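02/11/2018

Soap finish, second series. Continued from the pages with the coffee stain.

Made the new soap solution in the morning. 30 g of flakes to one liter of hot water from the kettle, stirred with the flat stick until no flakes were on the bottom. Yesterday I poured it too early and there were small white lumps on the panels afterwards, which I had to take off with a wet cloth. Today I left it with the lid on until I could hold the jar in my hand. It is a little cloudy and pours like thin milk. The old jar from the first series has become jelly, I keep it for now and marked it OLD.

Panels: all white oak, from the same board as the first series, sanded to 180, then wiped with water to raise the grain, dried, and sanded by hand with 200 paper from Kaneko. The Kaneko paper cuts more slowly than the one we had before, but it leaves fewer scratches across the grain. I would like to order it again. Please do not use it on the glue-up, there are not many sheets left.

Order of work:

- A1 to A3: one coat of soap, wiped after five minutes
- B1 to B3: three coats, dry between the coats
- C1 to C3: Steter hard wax oil, one thin coat, buffed with the white pad
- D: nothing, for comparison

I forgot to write the number on the back of B2 before the first coat. I am sure it is B2 by the small knot in the corner, but if a result looks strange, remember this.

The first coat went into the wood very fast at the ends. At the ends I gave a second wipe, also for A, so A is not completely "one coat" there. Humidity in the room was 49 percent at nine o'clock and it did not change much until lunch. The B panels needed longer between the coats than I had planned. After the first coat the surface felt rough again, like a cat's tongue, so I made two light strokes with the used paper. After the second coat it was not necessary.

For the color, the customer Amley asked for "like the light oak, but not yellow." This is difficult to hold in the hand. The oil moves the oak to yellow, this we know from the first series, and the C panels were already warmer in tone than D after buffing. The B panels went the other way, a bit gray-white, and I think this is closer to the wish. The console table is the plain kind, thick rail on top and broad square legs, with the open shelf under it in the same light grain. On legs so broad the color of the side faces will matter as much as the top, so I should also finish one thick piece and not only flat panels.
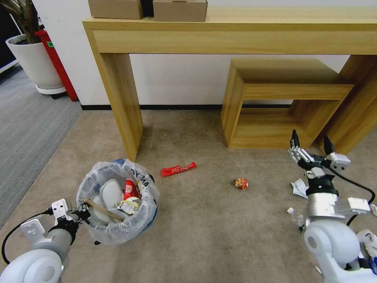
Kiyoshi Sugawara does not agree about the soap. He wrote on the margin of my first draft that soap is beautiful on the day of delivery and after that the customer must be willing to wash the furniture with it again, every few months, and most customers will not. He would take the Steter oil with a little white pigment and be finished. He also asked if I had tested red wine, or only water and coffee as usual.

I had not tested red wine. It is fair. I have put it in the plan for Monday, together with vinegar. About the washing – I think it can be written on the care card in three sentences, and I will try to write it. But I agree that we must ask Amley this question before we show the panels and not after.

White pigment: we have one can from Studico, opened in February, with a skin on it. Under the skin it is still good. I mixed a small cup at two percent and put it on an offcut. It sits in the pores and looks a bit like flour when the light comes from the side. Maybe one percent. Did not do more today.

Drop test, only water, on A1, B1, C1 and D. Drops left for 27 minutes (I wanted to stop at 30, but I needed the bench). Wiped with paper.

| Panel | Mark after wiping | Mark after one hour |
|---|---|---|
| A1 | clear ring | ring, weaker |
| B1 | weak ring | almost none |
| C1 | none | none |
| D | dark spot | grain raised, spot gone |

B1 was rubbed again with soap at the ring and then I could not find the place. C1 is the best in this test, no discussion. A is too weak and I propose to stop A here.

To do:

- wine and vinegar on B2 and C2
- one percent pigment in oil, three panels, call them E
- thick piece for the leg question, end grain too
- ask Kazue Miyazaki if the south window is free for the light test, half of each panel covered with foil
- wash the flat stick, it was left in the jar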